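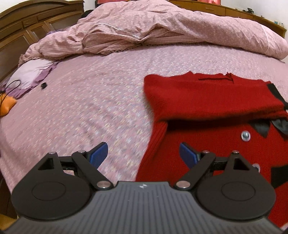
Fig. 1 – Patins bleus, position ouverte.

Cahier d'atelier – Conservation des documents graphiques
Entrée du 13/11/2024
Objet : colle d'amidon, fonds Jakubowski, suite des essais d'octobre

Reprise des essais de colle d'amidon de blé pour la consolidation des plans du fonds Jakubowski. Les essais d'octobre avaient été suspendus en raison d'une hygrométrie trop instable dans la salle de traitement. L'enregistreur affiche désormais une courbe régulière et les conditions sont jugées acceptables pour la reprise.

Préparation. L'amidon a été mis à tremper la veille dans l'eau déminéralisée, puis l'eau de trempage a été retirée et remplacée. Cuisson au bain-marie sous agitation constante, jusqu'à obtention d'une pâte translucide. La prise en masse s'est produite plus tôt qu'avec le lot précédent, ce qui confirme la remarque portée en marge en octobre : l'amidon du fournisseur Collham épaissit vite et demande une surveillance continue dès que le mélange commence à blanchir. Refroidissement à couvert, puis passage au tamis de crin, deux fois. Quelques grumeaux au premier passage, aucun au second.

Deux dilutions ont été retenues. La première, épaisse, est destinée aux charnières et aux renforts de pli. La seconde, à consistance de lait, est réservée au doublage partiel des zones lacunaires. La dilution se fait par petites additions d'eau, au pinceau plat, dans le bol de porcelaine et non dans le tamis, qui retient trop de matière.

Éprouvettes. Les bandes de papier Japon ont été déchirées à l'eau, dans le sens des fibres, et appliquées sur 4 chutes de papier vélin provenant du stock d'essai. Séchage sous buvard et non-tissé de polyester, avec plaque de verre et poids. Les buvards ont été remplacés après la première heure, puis en fin de matinée.

Observations après séchage :
– dilution épaisse : adhésion satisfaisante, légère raideur au pli, bord de la charnière perceptible au doigt ;
– dilution claire : souplesse conservée, aucune auréole en lumière rasante, adhésion un peu faible aux angles ;
– une éprouvette présente un tuilage marqué. Le buvard était vraisemblablement encore humide d'un usage antérieur. Essai à refaire.

Réversibilité. Une compresse de gel a été posée sur une charnière en dilution épaisse. Le papier Japon se soulève sans effort à la spatule et les résidus s'éliminent au coton-tige à peine humide. Pas de transfert d'encre sur le vélin d'essai. Ce résultat ne préjuge pas du comportement des encres de couleur des plans originaux – en particulier le rouge des cotes, dont la solubilité reste à vérifier feuille par feuille avant tout apport aqueux.

Colle mixte. L'ajout de méthylcellulose a été envisagé pour les plans les plus fragiles. Le produit Runen conservé dans l'armoire a dépassé sa date de péremption et n'a donc pas été employé. Il convient de l'évacuer selon la procédure habituelle et d'en commander un conditionnement plus petit, le précédent ayant été largement sous-utilisé.

État du fonds. Le récolement porte sur 1 000 feuilles, calques compris. Les calques sont exclus du présent protocole : leur réaction à l'humidité est trop vive et ils feront l'objet d'une note séparée. Les plans signalés comme infestés lors du versement restent en quarantaine dans la réserve Jevuritz. Ils n'en sortiront qu'après lecture des pièges et accord écrit de la régie.

Conservation de la colle. Le reste de pâte a été placé au réfrigérateur, en bocal fermé, étiqueté avec la date de cuisson. Il est rappelé qu'aucun conservateur n'est ajouté dans cet atelier et que toute colle présentant une odeur aigre ou un film en surface doit être jetée, même en faible quantité. Deux bocaux non étiquetés ont été trouvés sur la clayette du bas et éliminés.

À prévoir :
– reprise de l'éprouvette tuilée, avec buvards neufs ;
– tests de solubilité du rouge et du bleu sur les plans de façade ;
– essai d'une dilution intermédiaire pour les angles ;
– nettoyage du tamis de crin, dont la monture commence à se desserrer ;
– mise à jour de la fiche de traitement type, rubrique « adhésifs ».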